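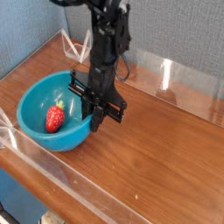

Redaktion Steiner Lehrbuch Automatisierung, Stand September 2020

Kapitel 7
Beschaffung und Budgetplanung für kleine Roboterarbeitsplätze

Wer einen Roboterarbeitsplatz plant, beginnt meist mit dem Arm. In den Angeboten steht er an erster Stelle, und er ist die Position, über die am längsten verhandelt wird. Für die Kalkulation ist diese Reihenfolge ungünstig. Ein Arm ohne Greifer, Tisch, Abschirmung und Kabelführung kann keine Aufgabe übernehmen, und gerade diese Posten fehlen in vielen ersten Entwürfen.

Das Kapitel behandelt die Planung am Fall eines Tischarbeitsplatzes zum Greifen und Ablegen einzelner Früchte. Eine Erdbeere in einer Kunststoffschale ist für den Einkauf ein anspruchsvolleres Werkstück als ein Metallbolzen gleicher Größe. Sie ist druckempfindlich, unregelmäßig geformt und liegt selten zweimal gleich. Bei einem Parallelgreifer mit zwei Fingern kommt der Schalenrand hinzu: Ein Finger muss innen Platz finden, oder beide müssen von oben hineinreichen, ohne anzustoßen. Öffnungsweite und Fingerlänge gehören deshalb in die Anfrage an den Lieferanten, ebenso Durchmesser und Höhe der vorgesehenen Behälter.

7.1 Vom Bedarf zur Stückliste

Am Anfang steht eine Beschreibung der Aufgabe auf höchstens einer Seite. Sie nennt das Werkstück, den Behälter, die Ablageposition und die geforderte Zahl der Griffe pro Stunde. Aus ihr wird die Stückliste abgeleitet. In unserem Rechenbeispiel, dem Projekt Surine, umfasst sie neben Arm und Steuerung:

Parallelgreifer mit austauschbaren Fingern
Tisch mit ausreichend steifer Platte
transparente Abschirmung aus Acryl samt Haltewinkeln
Leitungen in passender Länge, mit Reserve für die Bewegung des Handgelenks
Behälter und Prüfware

Für Greifer, Abschirmung und Kleinteile lagen zwei Angebote vor. Bundstead bot das Paket für 2879 Euro an. Metholm lag 163 Euro darunter, lieferte die Acrylplatten jedoch ohne Winkel. Ein Vergleich der Endsummen führt hier in die Irre. Beide Angebote müssen zuerst auf denselben Lieferumfang gebracht werden.

7.2 Laufende Kosten

Verbrauchsmaterial wird häufig zu niedrig angesetzt. Frische Früchte lassen sich nur begrenzt wiederverwenden, und für die Einrichtung wurden im Projekt Surine fast 50 Schalen Ware eingeplant. Auch Fingerbeläge und Leitungen sind Verschleißteile. Sie erhalten im Budget eine eigene Zeile und werden nicht unter »Sonstiges« geführt.

Die Reinigung ist als Arbeitszeit zu erfassen. Tischplatte, Schale und Greiferfinger kommen mit Fruchtsaft in Berührung, sobald eine Frucht beschädigt wird. Ob eine Holzplatte für den Dauerbetrieb genügt, ist vor der Bestellung mit dem späteren Betreiber zu klären.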